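Guides > Teleoperation > Recording demonstrations in simulation

Posted 9th January by the Lerero docs desk

Overview | Setup | Recording | Review | Export

Recording a door demonstration by remote control

These steps cover driving the simulated two-armed robot through the house scene in Traler. You need a headset, both hand controllers and a login for the Fudville server. Allow time to practice before you save anything.
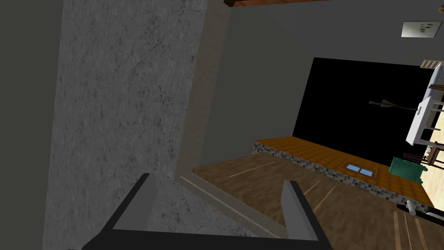 Aguiar Teleoperation Group

1. Load the house scene and open the wrist view first. Squeeze and release the trigger to check that the fingers follow. Leave them open. The wrist view rolls with your hand, so the floor planks and the baseboard will often run at a slant. Don't try to level it by twisting your arm. Use the planks to judge your heading and keep going.

2. Set the arm speed to 300 in the control panel. The November build starts at 749, too fast for work near walls.

3. Switch to the body view and drive into the corridor. Stop with enough room for both arms to move in front of the torso.

4. Park the left arm high and use the right one for the door. Approach the handle with the fingers open. 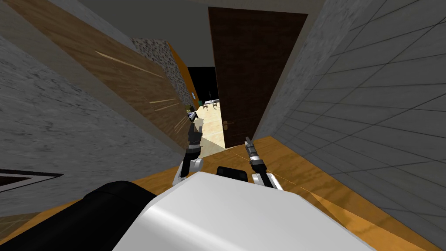
Body view in the corridor, door partly open, both grippers empty.

5. Press record. Close on the handle, turn it, and pull in one slow motion. If you slip off, back away and try again in the same take. We keep recoveries. We throw out takes where an arm goes through a wall.

6. Once the gap is wide enough for the torso, let go, wait 2 seconds and stop recording.

Play each take back at normal speed before you submit it. Name the file with your operator number and the take number, for example 171-2. Takes with no operator number stay in the upload folder and do not go to training.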